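Saturday at the Tveit Paper Mill Open House

I have driven past the Tveit mill probably 200 times on my way to my sister's place and never once turned in. Then a flyer showed up at the library for their spring open house, free admission, free coffee, bring closed-toe shoes. Well, I own closed-toe shoes! So Saturday morning off I went.

The parking lot was already a mess when I pulled in, and they sent the overflow to the field behind the Petuleck feed store, where I got mud up to my ankles before I'd seen a single sheet of paper. Go early if you go next year. The doors open at nine and the first tour group is the small one.

The pulp floor

They start you at the wet end, and wow, it is loud. You get foam earplugs and a headset so you can hear the guide, but mine cut in and out, so my knowledge of pulping has some holes in it. What I did catch is that they run 2 lines, an old one for heavy board and a newer one they call the Stallora line (named after the creek, not a person, I asked). It smells like boiled cabbage and wet cardboard in there, and I stopped noticing after about 5 minutes. My jacket still smells like it, though.

My favorite part was the dryer section, all those huge rollers with the paper whipping through. I could have stood there all afternoon, but they do keep you moving.

Cups and cartons

After that you cross the yard to the converting building, where flat board gets turned into things you'd recognize. Egg cartons, takeout boxes, paper cups. I'd never given any thought to the bottom of a cup, but it's a separate round piece, set in and sealed to the wall, and the guide went on about leaks and rims for a good long while. I ate it up. The man next to me was looking for the restroom.

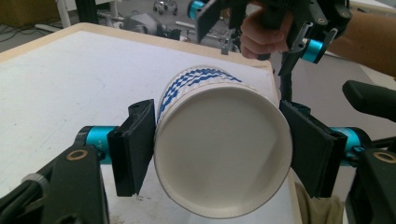
Coffee, gift shop and getting out

The free coffee was in the old boiler room and it was pretty good, plus there were lemon bars from the Clivik bakery (gone by eleven, I got the last corner piece). The gift shop is really just a folding table, but I came home with a fat stack of seconds, cream-colored drawing paper with slightly wonky edges, for less than I paid for lunch. They only take cash, so hit the ATM in town first.

Getting back out of that field took longer than the carton tour. Bring boots for the walk and change at the door.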